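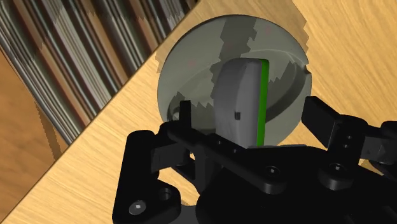
Open Day at Gramovier: Pictures from the Simulation Corner

Well, what an afternoon that was! Gramovier opened its doors on 21 July 2020, and since so many of you asked about the simulation corner (and since not everybody could squeeze in close enough to the big screen), Ghizlane Alaoui kindly let me put this page together. We had roughly 160 visitors through the day, which is a lot for a building with one coffee machine, and I think I spoke to most of them at least once.

The gallery opens with the pick-up task that ran on the screen by the windows. It's all computer-rendered, with the black gripper reaching into a round gray bowl and its fingers on either side of an upright block, gray on the front and bright green down the side. I'm very fond of that strip of green, it made the block so much easier to talk about with the younger visitors!

The view is from just above and behind the gripper, so you look down past all the links and screws to the tabletop. Several people told me they would happily have watched from that spot for an hour, and one gentleman from Wireck very nearly did.

If you look at the inside of the bowl you'll see the shadows come out in jagged little steps, and there's a saw-toothed patch on the wood beside the rim as well. Sutanto, who looks after our rendering, has had that on the list since February and would like it known that it is still on the list.

Ghizlane gave her talk 4 times, and every round went over because of the questions (good ones, too, especially about how a practice run on the screen compares with one on a real bench). Her handout is at the front desk, and we have 39 copies left for anyone who missed out.

A big thank you to our neighbors at Zorkasow for the loan of the folding chairs, which have all gone home again. If you left a blue umbrella by the coat rack, please call the front desk and we'll keep it safe for you.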